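October, notebook, ball hardness job

Picked up again after lunch. The question, for whoever reads this next, is whether the wartime balls the Skirkley museum lent us were as dead as the letters say. Every second letter home from the Pacific complains about the ball. It wouldn't carry, it went soft by the fourth inning, it came back off the bat like a wet sock. I don't buy it yet. Men who are losing games blame the ball, and men writing home like a good grumble.

We have 2 balls from the museum, both with the covers still on, and a box of modern ones from Jusby for comparison. Two old balls is a poor sample and I'd like that written down before anyone gets excited. One has plainly been played with. The other has a clean cover and a yellowed seam, and the museum's card says "unused", which I take to mean that no one remembers it being used.

Drop test first, from the stairwell landing onto the steel plate. The old balls bounced lower than the Jusby balls every time. Fine, but they're eighty years old. Wool dries out, rubber goes hard, and leather does whatever the shed it was kept in tells it to. A low bounce today says very little about a low bounce on a coral airstrip in 1944.
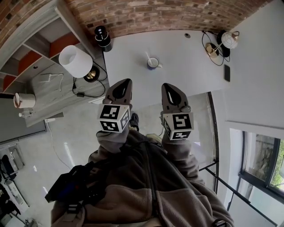
Compression next, on the Steyn press. I set the stop at 40 and brought the plate down slowly because the museum will have my head if a seam goes. The played ball gave more than the clean one. Could be the bat, could be the winding, could be a damp cupboard. The Jusby balls all sat close together, as they should at that price.

Bretov sent over their summary of the supply ledgers. It says one depot shipped 2,000 balls in a season and had 692 sent back as unfit. People will want to quote that as proof of rubbish balls. I'd want to know what "unfit" meant to a supply clerk. A scuffed cover? Lost stitching? Salt water? The ledger doesn't say, and the summary skips over it. Have asked for scans of the actual pages.

Weights are in the other book. The clean ball is a touch light. Rechecked the scale, same again.

Where I've landed for now: the old balls are softer and slower today. Whether they were then, no idea. Anyone writing this up for the display panel should leave out the word "dead" until we've got more of them.

To do: ask Skirkley about how they were stored, chase Bretov for the scans, regrease the press screw, get the stairwell key copied.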